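El abecedario antes de tiempo

Cada diciembre vuelve la misma promesa: su hijo leerá antes que los demás. Este año la firma Tesier, que vende un método en fichas llamado Jotik, asegura que bastan diez minutos al día y seis semanas de constancia. El folleto no dice quién hizo la cuenta.

Pregunté a la empresa por sus pruebas. Me remitieron a una encuesta de 1657 familias, todas clientas, que respondieron a un cuestionario sobre su grado de satisfacción. A ningún niño se le pidió que leyera una línea. «Los padres saben cuándo algo funciona», me escribió su portavoz, Thierry Bouvier. Es posible. También saben cuánto han pagado.

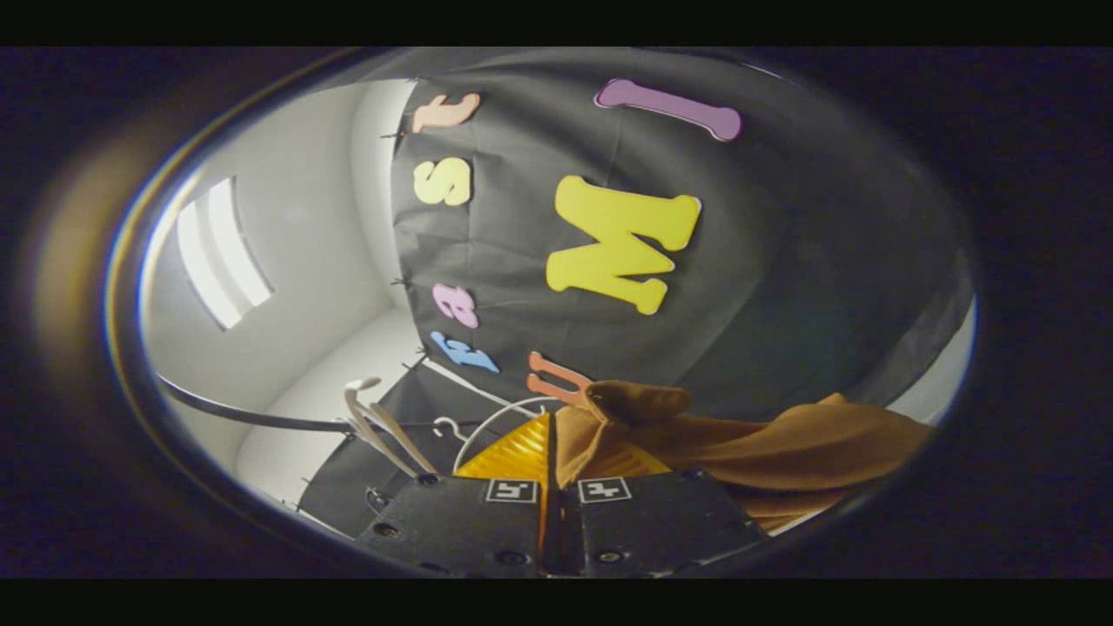
La maestra Oluwatosin Ogbonna lleva media vida enseñando a leer y desconfía de las prisas. «Reconocer una letra suelta es fácil. Lo difícil es que la palabra signifique algo», explica. En su aula conserva una cartilla de 1926 que prometía casi lo mismo, con peor papel y mejores dibujos.

Nnamdi Nwosu, padre de dos niñas, compró el método y lo abandonó a los pocos días. La mayor se aburría; la pequeña prefería que le contaran cuentos. Las dos siguen pidiendo uno cada noche, y las fichas están a la venta en un portal de segunda mano, sin compradores por ahora.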